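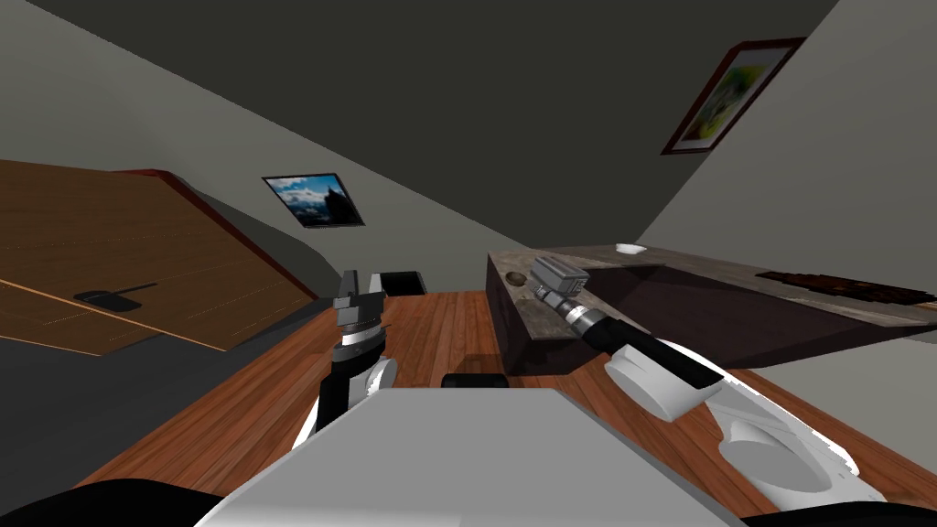

Humidity and interior doors: notes from the Hetley building

Members in the Hetley building reported 117 sticking doors last year, nearly all of them between June and the end of summer. The maintenance office has reviewed the work orders and changed how these reports are handled. The new procedure applies to all interior doors. Fire doors and unit entry doors stay on the existing inspection contract with Estent and should not be adjusted by residents.

Wood takes on moisture from the air and gives it back when the air dries out. The movement is mostly across the grain. A solid stile or edge band therefore gets wider in humid weather, while the height of the door hardly changes. On a door with a tight gap at the latch side, a small increase in width is enough to make it bind against the jamb. Veneered doors move less than solid ones, but their exposed edges still absorb moisture if the finish has worn through or was never applied to the top and bottom.

In the past, the usual response was to plane the latch edge on the first visit. Jarmila Sokol went through the older work orders and found that many of those doors came back in winter as complaints about rattling or a latch that no longer caught. Planing a swollen door removes material that will be missing once the door shrinks.
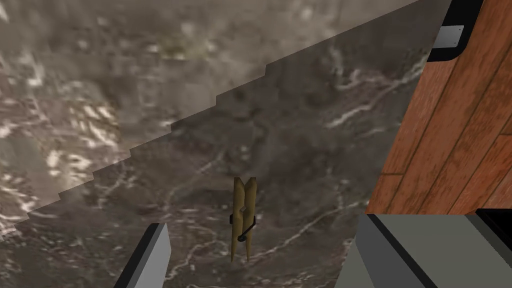

When should a sticking door be planed? After it has been checked in dry conditions and still binds with the hinges tight and the frame square.

Many of the summer complaints were hinge problems made worse by swelling. If the top hinge is loose, the door drops toward the latch side and rubs near the upper corner. Tightening the screws often restores the gap. Where a screw turns freely, the hole is stripped and needs a longer screw or a glued plug — a larger screw of the same length rarely holds for long.

The revised order of work is as follows.

1. Check and tighten all hinge screws, starting with the top hinge.

2. Measure the gap on the latch side at the top, middle and bottom. Anything under 2 mm is recorded on the work order.

3. Check the top and bottom edges for bare wood and seal them once they are dry.

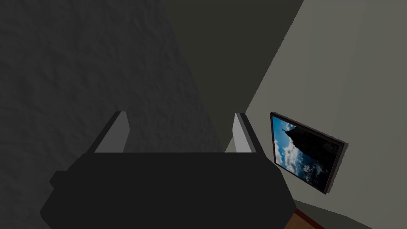 4. Recheck the door during the heating season. Plane only if it still binds, and refinish the cut edge the same day.

Doors in the Wallasau wing have steel frames, and their hinges cannot be shimmed with card. Report those on the standard form and leave the hinge screws alone.

Requests go to Jarmila Kuruc at extension 555. Please give the room, the side on which the door rubs, and the time of day when it is worst.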